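Imico Hardwax Oil for Wooden Tabletops

Satin finish, clear. Sold in 1000 ml cans.
For worktops, benches, craft tables and big old kitchen tables.
In stock

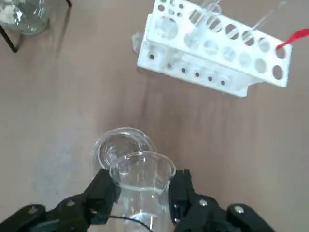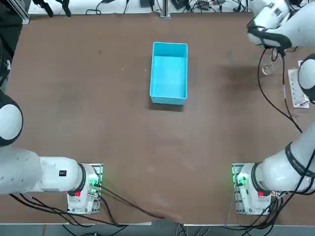

Product Details

If you have a wooden table that gets used every single day, you already know how it goes. Somebody sets down a mug, somebody else drags a box across it, and by the end of the year the top looks tired and a little thirsty. We have been selling finishes for a long time now and we still think a good hardwax oil is the friendliest thing you can put on a working table, especially if you would like to look after it yourself and not have to call anyone in.

Imico Hardwax Oil is a blend of plant oils and hard waxes that soaks into the wood and leaves a low satin sheen on top. You can still feel the grain under your hand (we love that part!) and the color stays close to what you see when you wipe the bare wood with a damp cloth. It does warm up pale woods a bit. If you want birch or maple to stay as light as possible, take a look at Skiton White Tone, which has a touch of white pigment in it and goes on exactly the same way.

One can covers up to 38 square yards in a single coat on smooth, sanded wood. Most tables want two coats, and softwoods like pine can be greedy with the first one, so please keep that in mind when you order. A can that has been opened will keep until you need it for touch-ups as long as the lid is pressed down tight and it doesn't freeze.

How to Use It

Sand the top with the grain, finishing with a fine paper, and vacuum up every bit of dust you can find. Then go over it once more, including the edges and the underside of the lip. Old varnish has to come off completely. Old oil can usually stay, provided the surface is clean and there is no furniture polish on it.

Stir the can well. Don't shake it, or you'll be chasing bubbles all afternoon. Pour out a small puddle and spread it thin with a white pad or a lint-free cloth, working in long strokes from one end of the table to the other. Wait 33 minutes, then wipe off whatever hasn't gone in. It should feel almost dry to the touch when you're done wiping. Thin really is better with this oil, and the sticky tables we hear about nearly always come down to a heavy hand with the first coat.

Let it dry overnight with a window open before you put on the second coat. You can set light things on the table the next day, but go easy on water and hot dishes for the first week while it hardens.

A word about rags: cloths soaked with oil can heat up and catch fire on their own when they're balled up. Lay them flat outdoors to dry, or drop them into a metal can of water with a lid, before they go in the trash.

Everyday Care

Wipe with a damp cloth and a drop of mild soap. Skip the bleach, the scouring powder and anything with ammonia in it. Rings and small scratches can be rubbed out with a fine pad and a teaspoon of oil, right on the spot, and after a day or two you will have a hard time finding where they were. A table in heavy use will be glad of a fresh thin coat every May or so, when it's warm enough to leave the windows open.

Good to Know

Can size: 1000 ml
Sheen: satin
Coats: two on most woods, three on end grain
Recoat: overnight
Clean-up: mineral spirits, then soap and water
Do not apply below 40 degrees Fahrenheit
Indoor use only. For decks and garden furniture please see Ledesma Exterior Oil.

Goes Well With

Sosis White Pads, pack of two
Sosis Lint-Free Cloths
Ledesma Wood Soap
Skiton White Tone Hardwax Oil

Shipping

Oils travel by ground only, so please allow a few extra days if you live a long way from us. Unopened cans can come back for a refund, and if yours arrives dented, send us a picture of it and we'll get another one on its way to you.

Page updated November 25, 2025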